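What I learned from a winter of sorting family letters

My great-aunt kept every letter she ever got, and she also kept the letters her mother and grandmother got. When she moved out of the house in Hatside last fall, the whole lot came to me in two banana boxes and a suitcase with a broken latch. I said yes on the phone before I had seen how much there was.

I started in January and I am mostly finished now. A few people in the family have asked how I did it, and my cousin wants to do the same with her father's side, so I am writing it down here where I can send everyone the link. None of this is professional advice. I took one evening class and read a couple of library books, and the rest I worked out by doing it wrong first.

Before you touch anything

Leave the piles the way they came for a day or two. I didn't. I dumped the first box out on the bed because I wanted to see what was in there, and only later figured out that my great-aunt had kept the letters in bundles by sender. The bundles in the second box still had string around them. The ones in the first box were loose by the time I understood what the string meant, and it took me most of February to get them back into something like the order she had them in.

The class was at the library branch near my work. It was taught by Yamila Ocampo, and the first thing she told us was to write down what order things were in before changing it. I took the class after I had already dumped the box. If you are starting fresh, take a pencil and a pad, give each bundle a number, and write the number on a slip of paper tucked into the bundle. Then you can move things as much as you want.

Pencil only, by the way. Ink gets on everything, and a pen will find the one page you can't replace.

Where to work

I used the dining table for the first few weeks, which meant clearing it every night for supper and laying it all out again the next day. I lost track of things constantly. After that I moved to the spare room and put a door on two sawhorses, and the work went twice as fast.

You want a flat surface, a lamp you can move, clean dry hands, and somewhere with a door to put the papers at the end of the session. Light fades ink over time. I also have a cat. 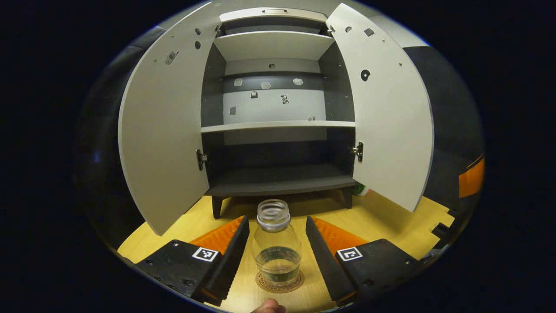

People will tell you to wear white cotton gloves. Yamila said not to bother for ordinary paper, and I agree with her. I tried gloves for one evening and tore the corner of an envelope because I couldn't feel the edge of it. Wash your hands, dry them well, skip the hand lotion until you're done.

No coffee on the table. I keep mine on the windowsill and get up to drink it.

Unfolding

A letter that has been folded in three for a hundred years does not want to open. Most of mine did with some patience. I opened each one slowly, laid it between two sheets of plain blotting paper, put a big atlas on top, and left it until the next evening. The majority were flat enough after one night. The thick ones needed two or three.

If a page cracks along the fold when you start to open it, stop. I had four like that, all from the same sender, on a thin brittle paper that had gone brown. I took those to Bhardwaj, the bindery and framing shop on the hill, and they opened them for me and backed one of them with tissue. It cost more than I expected but less than I had feared. They also told me to quit using the roll of clear tape I had in my bag, and were polite about it.

Take out the metal. There were straight pins in some of the oldest letters and paper clips in the newer ones, and both leave rust marks. The pins came out easily. For the clips, slide a bit of stiff plastic under each side first so you aren't dragging the clip across the paper.

Dating the ones with no date

Nearly a third of the letters have no year on them. They say "Tuesday evening" or "the 14th" and that's all. The people who wrote them knew what year it was and so did the people reading.

Envelopes helped the most, if the letter was still with its envelope and the postmark was readable. Do not separate them. I know it is tempting to put all the envelopes together because they're the same size.

After that I went by what people were talking about. My great-great-grandmother complains about a new stove in several letters, and one of those is dated, so the other stove letters must be close to it. There is a horse who is well, then lame, then sold. Babies are good too. Once I had a family tree taped to the wall with the birth years on it, I could put a lot of undated letters between two children.

The oldest letter in the lot is from 1868. It is a page and a half about the price of seed and a neighbor's fence, from a brother who had gone farther west, and at the end he asks whether anybody has found his other boot. I have read it more times than any of the others. He never mentions the boot again, at least not in any letter that got saved.

Reading the handwriting

The first ten letters from any one person are slow, and then your eye gets used to them. I found it helped to stay with one writer for a whole week instead of going by date. Write out an alphabet for each person on an index card, copying how they make each letter. My great-great-grandmother's capital S and capital L are the same shape, and until I worked that out I thought there was a Sucy in the family.

Some of them turned the page sideways and wrote across what they had already written, to save paper and postage. It looks impossible. Tilt the page away from you so you are looking along the lines you want, and the other lines sort of drop back. If you are reading from a scan you can just rotate it on the screen, and blowing it up helps more than I thought it would.

Don't stop for a word you can't get. Put a blank and keep going. I filled in more than half of my blanks later without trying, when the same word turned up somewhere else written more neatly.

Scanning

I used a flatbed scanner I already owned and a program called Plunota to keep track of the files. There are plenty of programs that do the same job. I picked Plunota because it lets me put the bundle number, the sender, and a line of notes on each scan, and it will export the whole list as a plain spreadsheet. That last part matters to me more than anything else it does. Whoever gets these after me may not have the same program, but they'll be able to open a spreadsheet.

Scan both sides even if the back is blank. Scan the envelope, front and back. Do it in color. I did the first bundle in black and white to save space and had to go back and do it over, because you lose the difference between the ink and the stains.

Name the files so they sort by themselves. Mine are bundle number, then letter number, then page number. No names and no dates in the file name, since I kept changing my mind about the dates.

I did an hour a night. More than that and I began skipping pages.

Putting it all away

You don't need much. Here is what I bought or already had:

1. Acid-free folders. I got the Nilus ones, letter size, and put one bundle in each.

2. Clear polyester sleeves for the fragile pages. They came in a box of 500, which is far more than I will use in my life, so if you are family and want some, ask me.

3. Boxes with lids, deep enough that the folders don't bend. Fill each one so the folders stand up without slumping, but not so tight that you have to pull.

4. A soft pencil for labeling the folders. Label them before you put anything inside.

5. A place to keep the boxes that is part of the house you live in. The attic gets too hot and the basement gets damp. A closet or a cabinet on an inside wall is fine. Keep them up off the floor in case a pipe goes.

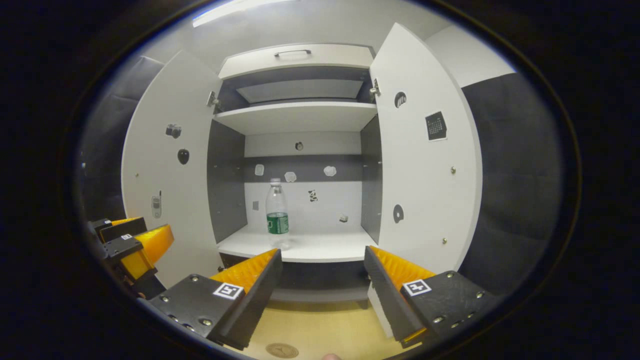 6. A printed list of what is in each box, with one copy in the box and one somewhere else. Mine is in the kitchen drawer with the appliance manuals.

What I threw out

Not much. Some empty envelopes with no postmark, a stack of seed catalogs the mice had been into, and a lot of string. I felt bad about the string.

I kept the grocery lists. I kept a letter that is only a dress pattern with measurements and no greeting. I wasn't sure about the bills, but my great-aunt will be 95 in the spring and when I read her one over the phone, for a set of dishes, she told me which dishes they were and who broke the gravy boat. So the bills stayed.

There are also a few letters that I think somebody would rather had been burned. They are about a marriage, and the people in them are long gone but their grandchildren aren't. I scanned them and put them in their own folder, and I haven't shared that folder with anyone. I asked Yamila what she would do and she said to write a note explaining what they are and put the note on top, then leave it alone for a while. The note is written. I may feel differently about it in a few years.

Still to do

The suitcase. It is mostly photographs, with nothing written on the backs, and I have been putting it off. My plan is to bring it along the next time I drive up and go through it with my great-aunt, a handful at a time, with the recorder on my phone running. If you are one of the cousins and want to come, call me first, because she gets tired after lunch and I would like to keep it to two or three of us.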